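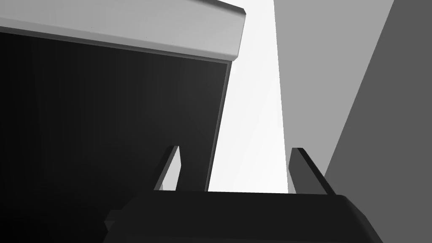

Ticket: tilt runs score lower than no-tilt runs, Detus room set

Status: open, waiting on rerun
Opened by: Birdie Obi
Assigned: Andri Auer
Cc: Bakari Kombo, Kirstin McIver
Component: Detus renderer / Ritik policy training
Priority: high (blocks the results table)

Summary

Trained Ritik twice on the same 1,756 demos. Run A, head camera fixed. Run B, head camera pose randomized per episode, roll and pitch both. Everything else the same, same seed, same number of steps. Evaluated on 100 episodes each with the head camera at nominal.

Run A: 38 successes out of 100
Run B: 26 successes out of 100

Not great numbers either way, the desk task is hard, we know. But B should be no worse than A on a nominal camera, or a bit worse at most. And B on tilted cameras is worse again. The whole claim in the writeup is that randomizing the head pose buys us something, so either the claim is wrong or we broke something. I'd like to know which before I write another paragraph.

Steps to reproduce

1. Pull the Hondus branch of the training repo. Main does not have the tilt flag.
2. Load the desk room in Detus, two-arm robot, default lights.
3. Turn on head pose randomization, leave wrist cameras alone.
4. Train Ritik from scratch, don't resume. Resuming hides it, the loss looks fine.
5. Eval with tilt off, then with tilt on, same episode list both times.

Expected: B close to A with tilt off, clearly ahead of A with tilt on.
What I get: B behind A with tilt off, no gap with tilt on.

Things already ruled out

Eval seeds. Same list, checked by diffing the logs.
Learning rate. Tobias reran B with the rate halved, no change worth reporting.
Bad demos. Kirstin replayed a handful from the set in both modes and the arms do the same thing in each, only the head view differs.
Wrist view. It comes through in gray only, head view is in color. Intended, the wrist stream is single channel in the config and has been since the first Hondus runs. Same in A and B so can't explain the gap by itself.

Log

09:40 Andri
Read through. First guess is the light direction. If the lamp is parented to the head camera then it would swing with the tilt and the shadows would go everywhere. Checking.

10:15 Andri
Not that. Lamp is parented to the world. Dumped the light vector for every tilted episode in one shard and it's constant. Shadow of the robot on the far wall stays put in world coords when only the head pose changes. Crossing it off.

10:50 Bakari
Could be field of view. When the roll is big you lose part of the desk out of the side of the head view and the policy has to guess. Would explain "tilt on" being bad but not "tilt off". Somebody should still clip the roll range, we're sampling wider than a real neck could do.

11:05 Birdie
Agree on clipping but let's do one thing at a time pls. If we change the range and find the bug on the same day I won't know which one moved the number.

11:30 Andri
Rendering stills from B's training data, going through head frames one by one. Robot, plant, desk, monitor all in there and geometry looks right to me. Tilt is a proper tilt, not a sheared image, edges of the monitor and desk behave. So rendering is OK as far as I can tell by eye. Moving on to what the policy gets fed next to the image.
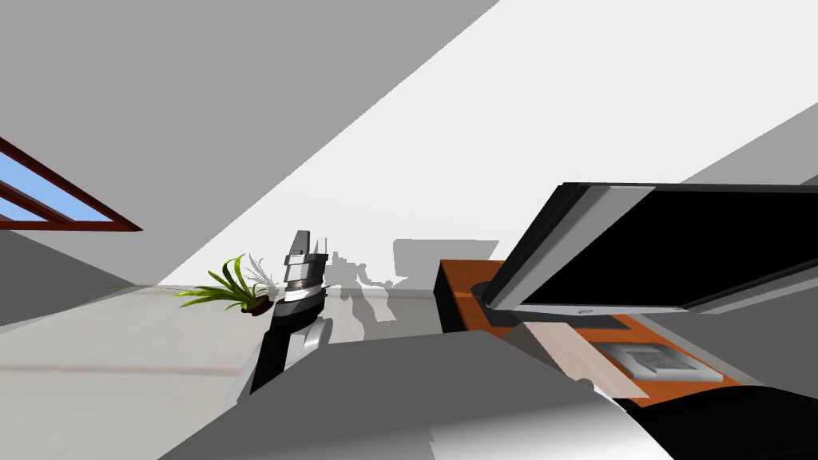
Gilchrist Simulation and Manipulation Group

13:20 Andri
OK think I have it. Ritik takes the image plus the camera pose, and the pose goes in as a little vector next to the joint angles. Image is rendered from the tilted pose. The pose vector is read from the robot description file at startup. Once. So in run B every episode says "camera is at nominal" while the pixels say otherwise. Network gets told the same pose for a level room and for one leaning hard over.

13:25 Birdie
so it's been learning to ignore the pose input

13:31 Andri
Or learning something muddled from it. In A the vector is constant too but it's also correct, so no harm. In B it's constant and wrong for nearly every episode. With tilt off at eval it's right again but by then the weights have been trained on mostly garbage.

13:50 Tobias
Can we confirm without a full retrain? Take B's checkpoint, swap the pose vector for zeros, eval again. If the score hardly moves then the pose input is dead weight in that network.

14:45 Tobias
Ran it on a short episode list. Score hardly moves for B. For A it falls apart completely. So A uses the pose vector and B has given up on it. Fits Andri's story. Short list, don't quote it anywhere.

15:10 Kirstin
Question on the wrist cameras. They move with the arm, so their pose has to be updated every step. Is that one read live or from the file as well?

15:22 Andri
Live. Goes through forward kinematics, different code path. Printed the wrist pose against the renderer's own transform for one whole episode, they agree. Only the head camera has the stale read, becuase before Hondus it never moved.

15:40 Bakari
Patch is up. Head pose now queried from Detus at render time and written in the same record as the frame. Also added an assert that fails if stored pose and render pose differ. It fails on every tilted episode in the old shards, as it should.
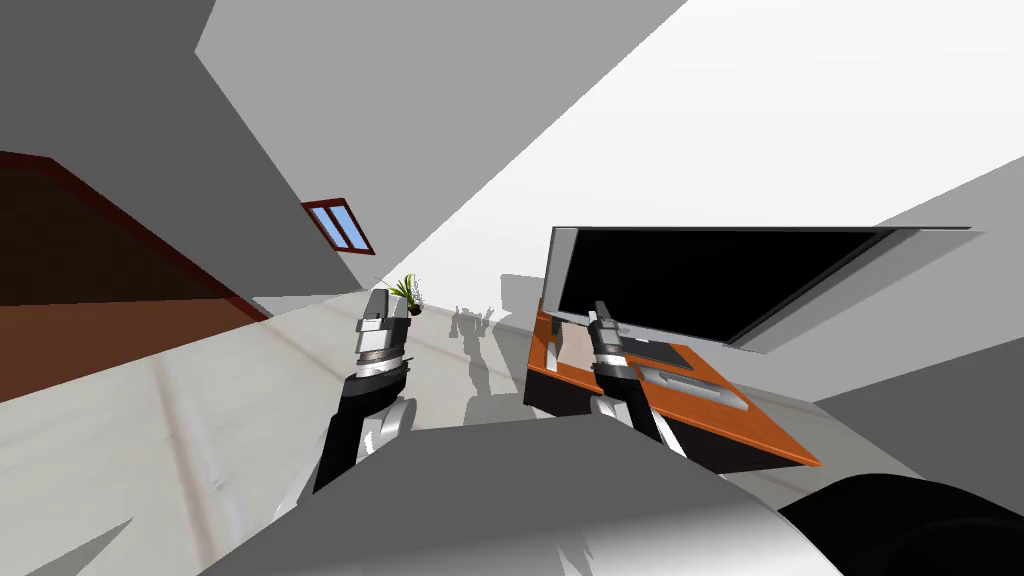
16:05 Andri
Patch reviewed and merged to the Hondus branch. Old shards can't be fixed in place, the true pose was never stored. We do have the random seeds per episode, so I can regenerate the pose and rewrite the records without rerendering. Script is half done. If the seeds turn out not to match I'll rerender the lot overnight, annoying but doable.

16:20 Birdie
Please rewrite to a new folder, leave the old shards where they are. I want to be able to show the before and after. The stale pose result might be worth a paragraph in the appendix, other people will have hit the same thing with a fixed head camera and a config file.

16:35 Kirstin
+1 on the appendix. Can we also keep Tobias's zeroed pose check as a standard step after training? Cheap and would have caught this in January.

17:10 Andri
Seeds match on the first shard. Running on the rest now.

Next

Andri: finish rewrite, run the assert over everything
Tobias: retrain B on rewritten shards, same seed, full eval both ways. Also a run with the pose input removed entirely so we have all three
Bakari: separate ticket for roll range, do not touch it in this one
Kirstin: write up the zeroed pose check, put it in the eval readme
Birdie: pull the 26 out of the draft table untill the rerun is in. The 38 stays, run A is not affected

Leaving open.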